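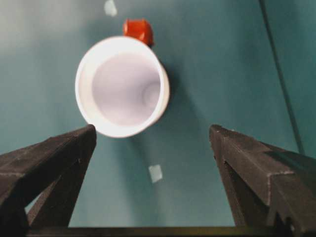 The bloke with the caravan latch turned up in the wet part of May, when my shop is mostly me, the printers and the sound of the gutter overflowing. I say shop. It's the front half of a former shoe repairer's in Fullullow, and I print bits for people: stove knobs, blind brackets, the little feet that come off the bottom of everything. I was at the back bench when he came in, and he looked straight past me at the plain white cup standing on the green, with the small red thing just beyond it, glossy as a lolly. "That one of yours?" he said. I asked which, and he said the red one, and I told him it wasn't for sale. He seemed pleased by that, as though it settled what sort of place I ran.

Then he put a sandwich bag on the counter. Inside were the remains of a cupboard latch, in more pieces than you'd think a latch could manage.

"It's off a Flonemham," he said. "The 829."

I said I didn't know caravans. He said nobody under seventy knew this one, they'd made them out near Turnbridge for a couple of years and then the factory had gone over to horse floats. There were a dozen latches in the van and this was the one on the cupboard over the bed. Every time he took a corner the door flew open and the saucepans came down on the pillow.

"Why do you keep saucepans over the bed?"

"It's where they go," he said.

I told him to come back at the end of the week and he went and sat in his car for a while before he drove off. I spread the pieces out under the lamp. Whoever designed that latch had been showing off. There was a hook, and a spring tongue, and a tiny curved lip that didn't seem to do anything at all, and I measured the lot with the callipers and got 15 millimetres across the hook every time except once.

My good printer is an old Eyvindsson, bought second-hand from a school. It's slow and it squeals on the long moves and I wouldn't swap it. I ran the first latch in plain grey, 123 layers, and it came off the bed looking perfect and snapped the second I flexed it. I'd had it lying the wrong way, which is the sort of thing I tell other people off for. So I tipped it on its side and went again in something with a bit of give, and that one bent so nicely that it wouldn't hold a door shut against a sneeze.

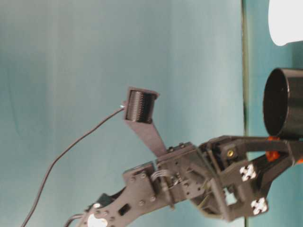

Brackets, small screws and thin grey wires.

I'll admit I got a bit obsessed. I left the lip off, because it did nothing, and the third latch was stiff and strong and slid open by itself if you tilted it. I put the lip back on and it stayed put. I stood there in my socks at some ridiculous hour of the night, tilting it and tilting it, feeling as if I'd been told off by a stranger from a caravan factory.

He came back when he'd said he would, and he'd brought the van. It took up my spot and the whole of the loading zone next door. It was cream with a green stripe, and inside it smelled of matches and old curtains. He had me climb up on the bed to fit the latch, on account of his shoulder, so I took my shoes off and knelt there with a screwdriver in my teeth while he passed up the screws. There was a second pillow on the bed, still in a fresh case, on the side where the saucepans would have landed. I hadn't pictured a second pillow.

"Do you want to give it a go round the block?" I said.

We went round the block. Me in the passenger seat, which was probably illegal with the shop left open, and him taking the corner by the bakery much harder than he needed to. We both listened. Something rolled in a drawer. He took the next one harder still – a woman on the footpath actually stepped back – and then he pulled in behind the bowls club and we walked round and opened up the van.

The cupboard was shut. He opened it, looked in at the saucepans, and shut it again. It clicked.

"She always said it was the hinge," he said.

I didn't have anything for that, so I asked whether he wanted a spare, seeing as I had the file and the plastic was already loaded. He thought about it the whole way back to the shop.

"Better do the other eleven," he said. "They're all the same age."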